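Getting good work from a cup-and-mug gripper kit at home
Kitchen tips, updated January 12, 2021

Many readers asked me for practical advice about the Trestero hand-held gripper kit, the one that Lavoie sells from its shop in Demholm. I have used it in my own kitchen and dining room since March, first with the rental plan and later with a kit I bought. The price was 557 dollars with the short fingers and the charger. With the long fingers it is 514, which I find strange, but so it is on the list. I am not paid by the shop.

I will not repeat the manual. The manual is clear about charging and cleaning. It says almost nothing about the table, the cloth and the cups, and in my experience the most time is lost there.

Prepare the table first

Take everything off the table except the cups you want to practice with. Put the rest on a side table or a chair, close enough that you can reach it, but so that your elbow does not touch it when you turn. I used to leave the sugar bowl in the middle and I paid for this with one sugar bowl.

A tablecloth is good. On bare glass or polished wood a paper cup runs away when the finger touches it, and you follow it to the edge. Choose a cloth that lies flat and does not have a thick seam. If it slides, put a thin rubber mat under it. I bought the Volell mat, the kind for under carpets, and cut it with kitchen scissors to be a little smaller than the table.

Do not iron starch into the cloth. A starched cloth looks nice, but the finger tips glide on it when you press from above.

Choose the cups

Begin with paper cups. They are light, they cost little, and if you squeeze too much you only lose a cup. The cups with a ribbed wall or a cardboard sleeve are easier to hold than the smooth ones. After one week you can add a ceramic mug, but an old one.

Use different sizes together. If all your cups are the same, your hand learns only one opening, and later when you want to clear a real breakfast table you will be slow again. I keep 12 cups in a box for this and take out a few each time.

Lay some of the cups on the side. A standing cup is simple, you come from both sides and close. A lying cup is where you learn. Come with one finger inside the mouth and one finger outside, close slowly, and then turn your wrist until the cup stands. Do not grip a lying paper cup around the middle, it folds.
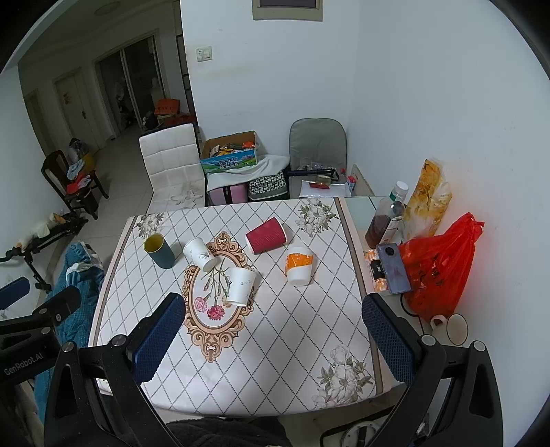 When cups are lying in several directions, as on my flowered cloth, I start with the ones whose mouth points toward me and leave the ones pointing away for the end. For those, walk around the table. It feels lazy to stay in one place and bend the wrist, but after twenty minutes your forearm will be sore – I know this very well.

One reader wrote back after trying this order and said that walking around was no help to her at all, her dining corner is too narrow, and she turns the cup with one closed finger first, a small push at the rim, until the mouth comes toward her. She also wanted me to say that the long fingers are better for this push than the short ones. I tried it with the long fingers of a neighbor and I agree with her. With the short ones my knuckles were in the way.

Care of the finger pads

The textured pads are the part that wears. Wipe them with a damp cloth and a drop of dish soap, and let them dry open. Never use oil cleaner or window spray. Coffee sugar is the worst enemy, it fills the texture and then everything slips.

Change the pads when the pattern feels smooth under your thumb. For me this was after more than 40 sessions. The shop sends new ones in a flat envelope, and you push them on with the thumb, no glue.

If a pad lifts at one corner, do not continue. The corner catches in the cloth and pulls the whole table setting with it.

Small things that helped me

Rinse and dry the cups before you start. A drop of old tea leaves a brown spot on a white cloth, and it comes out only with soaking.

Keep your sleeve buttoned, or wear a shirt with a narrow cuff. A wide sleeve sweeps the cups you have already placed.

Turn on the ceiling light also in the daytime if your window is on one side only. With a strong shadow you misjudge how deep the cup is.

Stop when you become angry. I write this seriously. An angry hand closes too fast, and the ceramic mug does not forgive it.

What I do not like

The handle is too thick for small hands. Lavoie offers a slimmer sleeve, but it must be ordered separately and mine arrived late. The charging light is green in both states, charging and full, only a little different green. And the carrying bag has no pocket for the spare pads, so they collect crumbs at the bottom.

The help line in Demholm is polite and answers in the morning. In the afternoon I never reached a person. If you write to them, put the number of the kit in the first line. It is under the handle, in very small print, and you will want a lamp.

Is the kit worth its price for clearing cups? If you only want a clean table, no, your hands do it faster. I bought it for my wrist, which does not close well around a mug anymore, and for me it was a good purchase. With the rental plan you can find out in one month. Ask for both lengths of fingers in the box – they include them if you ask, but it is not written on the order form.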